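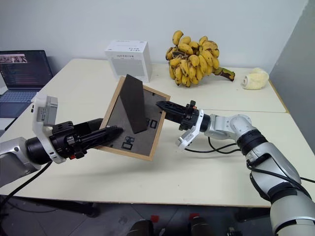 About Sulovik

Sulovik is a small illustration studio that draws for museums, nature centers and the people who publish field guides. If you have ever stood in front of a trail sign and wondered who spent a week getting the underside of a fern right, well, it may have been one of us!

The studio began when Jonas Strebel, then a sign painter with a weakness for beetles, was asked to letter a set of labels for a local natural history collection. The labels were supposed to go next to photographs. The photographs were too dark to use, so Jonas offered to draw the specimens instead, and he went a good deal further than anyone had asked him to. Those drawings stayed on the wall for years (a few of them still are) and more work came from people who had seen them and wanted to know if he could do the same for moths, or mosses, or the inside of a beaver lodge.

Raimo Partanen joined soon after, coming over from map drawing. He still does all our maps, cross sections and cutaways, and he is the one to talk to if your project has any kind of landscape in it. Jonas handles plants, insects and most of the birds. We share the fish, and we argue about them.

What we make

Most of our work falls into interpretive panels, book plates and identification charts. We also do growth sequences, food webs, seasonal calendars, soil profiles and the little spot drawings that go in margins and make a page so much nicer to read. Our archive now holds 1,864 finished drawings, and we know where every one of them is, thanks to Raimo and his card catalog. Yes, real cards.

We work in pencil, ink and watercolor, then scan and finish on screen. Some clients want the texture of the paper to show through and some want perfectly clean edges on a white background. We enjoy both. A leaf painted for a wall six feet wide is a very different thing from the same leaf printed at the size of a stamp, so we like to know early on where a drawing is going to end up.

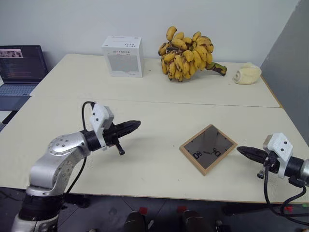

How a project usually goes

It starts with a long conversation, by phone or in person, about who will be looking at the drawings and what they should be able to recognize afterward. Then we go and look things up. We borrow specimens where we can, sketch outdoors when the season allows, and pester the experts you put us in touch with. Biologists are wonderful to work with. Ask one how a particular wing folds and you will get an answer with sketches on it.

After that you get rough pencils. This is the best time to move things, so please be as picky as you like. We include 3 rounds of corrections in every quote, and the first one is nearly always the big one. Once the pencils are approved we go to ink or paint, and a single plate takes us anywhere from a few days to a few weeks depending on how many hairs are on the caterpillar.

Final files come with a written record of the references used, the scale of each figure and the names of anyone who checked it. Exhibit designers tell us they love this part. It saves a lot of digging when a panel has to be updated later on.

Some work we are fond of

The Stindov wetland trail was our first big outdoor job, with 28 panels running from the parking lot to the far boardwalk. Jonas drew the dragonflies for it twice, after the route changed and a different set of species was needed. We think the second set is better. Raimo's cutaway of the marsh in winter, with everything asleep in the mud, is on the wall by our front door.

For Hofstetter, a publisher of pocket guides, we have been drawing trees by their bark, buds and seeds. Bark is harder than it sounds! You can draw it perfectly and still have it look like every other tree, and working out which ridge or crack makes the difference has taught us both a lot.

Eltoris is a children's discovery center, and the drawings there are the largest we have done. The pond mural includes a water flea blown up to 200 times its real size. Kids like to stand beside it and have their picture taken.
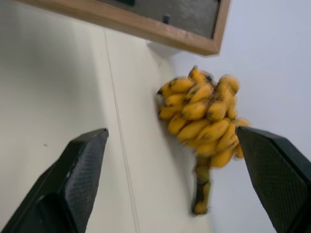 Working with us

We take on a limited number of projects at a time and draw everything ourselves. If we are booked up, we will tell you when we expect to be free, and we are happy to suggest other illustrators whose work we admire. Small jobs are welcome. One bird for a park newsletter is a perfectly good project, and we have had some of our nicest clients that way.

Students are always asking whether they can see the archive, and the answer is yes, if you write first. We keep one Sunday a month open for visitors, with the flat files unlocked and coffee on. Bring a sketchbook, and bring anything you have found and can't identify. Raimo will want to see it.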